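## Part 2: Setting up your league before the premiere

*Written for Drisex, updated April 2021*

OK, so you've got an account and you've picked a league name you'll regret by the second week (ours is still "Tears at the Bonfire"). Now comes the fun part, which is getting your friends in, splitting up the cast and deciding how many points a good on-camera meltdown is worth. I'm using *Drernley Lodge* all the way through because it's the show my group plays, but the screens look the same for any celebrity show in the Drisex list.

Give yourself an evening. You can do it in less if your friends answer their texts. Mine don't.

### 2.1 Create the season

1. Open **My Leagues** and tap **New Season**.
2. Pick your show from the list. If the cast hasn't been announced yet you'll see a gray lock next to it. You can still create the season, but you can't draft.
3. Choose **Private** unless you want strangers in your standings.
4. Set your time zone. Please don't skip this one! The live scoring window opens when the episode airs where the *league* is, so one wrong setting spoils the elimination for everybody on the other coast.
5. Tap **Save**, then copy the invite link.

**Note:** The link dies when the first episode starts. If your cousin shows up in week two wanting in, you can add her by hand from **Members > Late Entry**, and she starts on zero.

### 2.2 Split up the cast

We play with six people, and I really think that's the sweet spot for a cast this size. Everybody gets two celebrities, and whoever's left over goes in the pool for trades later on. With fewer players you can hand out more names each, but then people stop caring about the quiet ones, and the quiet ones are the whole joy of this show. Remember the retired weather guy who just whittled for three weeks and made the final?

There are two ways to draft. The app can do it for you (**Draft > Auto**), or you can do it in person. 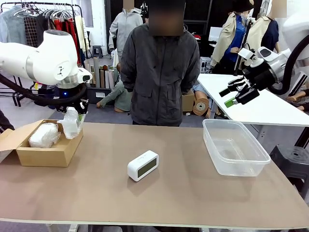

An in-person draft takes longer but I'd pick it every time, even if the app then makes you type in all the results. Write each celebrity's name on a slip, fold it the same way as the others, and pull them one at a time. I used to use a hat, and there were accusations. A clear plastic storage container like the one on the right is much better for this, with everyone able to see how many slips are left and no hand hovering around in there feeling for a folded corner. Say the name out loud, put it in the app, move on. Trades can wait till everybody's team is full.

To enter the results:

1. Go to **Draft > Manual**.
2. Tap a player, then tap their celebrities.
3. Check the row at the bottom. Anyone unassigned shows up there.
4. Tap **Lock Teams**.

**Caution:** Lock Teams means lock. The only way back is **Reset Draft**, and that wipes your custom scoring too. I did this with the premiere already playing and everybody shouting at me.

### 2.3 Choose your scoring

The default sheet is called Standard and it's fine for a first season. You get points for winning a challenge, surviving a vote and being the first person shown after a commercial break. You lose them for quitting or for talking about your own podcast.

If you want to make your own, tap **Scoring > Duplicate Standard** and edit the copy. A few of ours, to steal if you like:

- Crying during a letter from home
- Crying during somebody *else's* letter from home (double)
- Saying "journey" in the talk before the vote
- Host visibly trying not to laugh
- Any mention of Closton, the fake town from the season one prank

Keep the numbers small. Our first sheet gave out hundreds of points for everything and Eun-seong Cheon finished the season on 2,945, which sounds amazing until you find out she got most of it from one man who cried at breakfast. (She had it printed on a mug. I've drunk coffee out of that mug.)

**Note:** Decide what counts as crying before the first episode. Wet eyes? A tear past the cheekbone? Put your ruling in the **House Rules** box, where it'll show up under every dispute.

### 2.4 Get the room ready

You don't need any gear, but if people are coming over, move the drinks off the main table before the show starts. Leave space for everyone's phone and the scoring sheet. Then do this in order:

1. Have each player sign in and open the **Live** tab.
2. Turn on **Vote Reminder** under your name.
3. Turn off push alerts from news apps. Eliminations leak fast, and Gulyás Gossip is the worst for putting it in the headline.
4. Pick one scorekeeper. Only that person should tap **Award**. If two people tap it, the points go in twice.

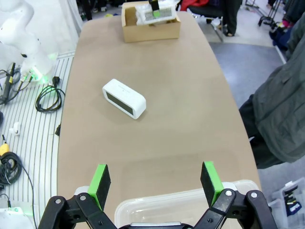 *Fig. 2. White tabletop unit lying on its long side, with the open cardboard box at the far end of the table.*

**Caution:** If you're watching on a delay, set **Live > Delay** to match before the opening titles. The app won't guess, and it'll happily show you the result while the host is still doing the long pause.

### 2.5 Try a test round

Before premiere night, run last season's recap clip from the **Practice** menu. Give out a couple of awards, check that they land on the right team, then tap **Undo** and watch them go away. If an award sticks after you undo it, pull down on the standings to refresh, and sign out and back in if that doesn't do it. Practice scores clear themselves when the real season opens.

Last January we skipped this and spent most of episode one arguing about why my team had a challenge win before the first challenge. I'd like it on record that I offered to give the points back.

Trades, vetoes and what to do when your celebrity walks out on day one are in Part 3.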